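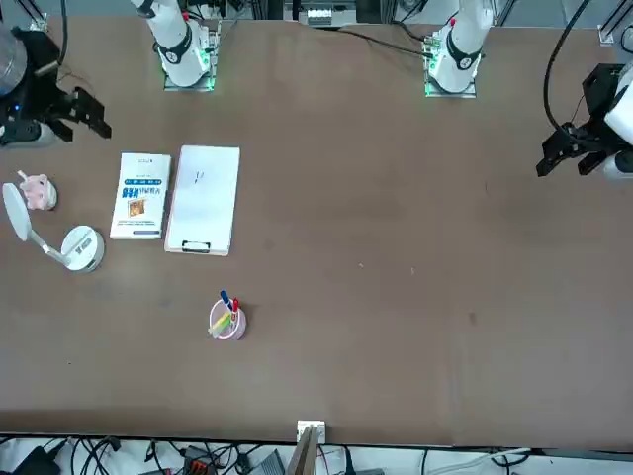

Table at Kesulel, Clullov

Call for participants: people who ran, worked in or grew up behind a milk bar

Fustara is a spoken history project about milk bars and corner shops in the outer suburbs. We are looking for people who owned one, worked behind the counter, delivered to one or lived in the rooms at the back. We have recorded 57 people so far and have money to keep going until the end of March.

Most of those recordings are with former owners. We would now like to hear from the people who have been harder to find:

- children of shop owners who served customers before or after school
- casual staff, including people who only did a summer or two
- bread, milk, newspaper and ice cream delivery drivers
- sign writers and shopfitters
- anyone who bought a closed shop and turned it into a house

You do not need to have photographs or papers. You do not need to remember dates. If you are not sure whether your shop counts, it probably does. We have taken in mixed businesses, a fish and chip shop that sold the papers, and a general store with a petrol bowser.

What taking part involves

There are three sessions. The first is a chat without recording, and takes under an hour. We go over what you would like to talk about and anything you would prefer to leave out. The second is the recorded interview, which usually runs for two hours with a break for a cup of tea. In the third you go through the typed transcript with us and mark your corrections. Some people do the third session by post, and that is fine.

You may bring a family member or friend to any session. If they end up talking on the recording, which happens a lot, they will need to sign a consent form too.

Interviews can be done in English, Greek, Italian or Vietnamese. For other languages please ask, as we can book an interpreter but need a few weeks' notice.

Payment

Participants are paid $300 once the transcript has been returned. It is the same amount whether your interview is long or short. If you stop after the recorded interview, you will still be paid half. We can pay by bank transfer or cheque. Parking and public transport costs are paid back on top of this, so please keep your receipts.

If you get a pension or other payment, you may want to check how the money will be treated before you sign up. We can give you a letter setting out what it is for.

Where and when

Sessions are held at Kesulel, which is behind the old council depot in Clullov 3136. The entrance is off the lane and there is a ramp on the left side of the building. The accessible toilet is on the same level. Session times are 10 am, 1 pm and 4 pm. The 4 pm spot fills first, so give us a second choice if that is the one you want.

We can come to you if travelling is difficult. Home visits are limited to places we can drive to and back from in a day. A quiet room is needed, and fridges and budgies do get picked up by the microphone.

Bringing things along

If you have photographs, ledgers, price tickets, lolly jars or anything else from the shop, you are welcome to bring them to the second session. We can scan flat items up to A3 while you wait and photograph larger ones. Nothing is kept unless you ask us to keep it. Please do not clean or repair anything beforehand, and leave photographs in their albums if they are stuck down.

What happens to the recording

The audio and the corrected transcript go into the Fustara collection, which is paid for by the Aebischer bequest. You choose one of the following:

Open: anyone can listen, and your name is used.
Open, no name: anyone can listen, but names are removed from the transcript and catalogue.
Closed for a period: no public access for the number of years you set.

You keep a copy of everything. You can withdraw up until you sign off the transcript. After that you can still move your recording from open to closed by writing to us, but we cannot recall copies that people have already made.

Short extracts may be used in a listening program at the end of the project. We will ask you again before using yours.

Who can apply

You need to be 18 or over. Your shop can have been anywhere in Victoria, although we will give some preference to the eastern suburbs and the hills. It does not matter how long ago the shop closed, or whether it is still going. We can interview more than one person from the same family, and would prefer to record them separately.

How to put your name down

Write to Severin Holzer, Fustara, care of Kesulel, Clullov 3136, or leave a note in the box at the front desk. Please tell us:

- your name and the best way to reach you
- the suburb or town where the shop was
- what you did there, in a sentence or two
- the language you would like to use
- any access needs

You will get a reply within three weeks. If we already have several people from the same area, we may put you on a waiting list and will tell you so.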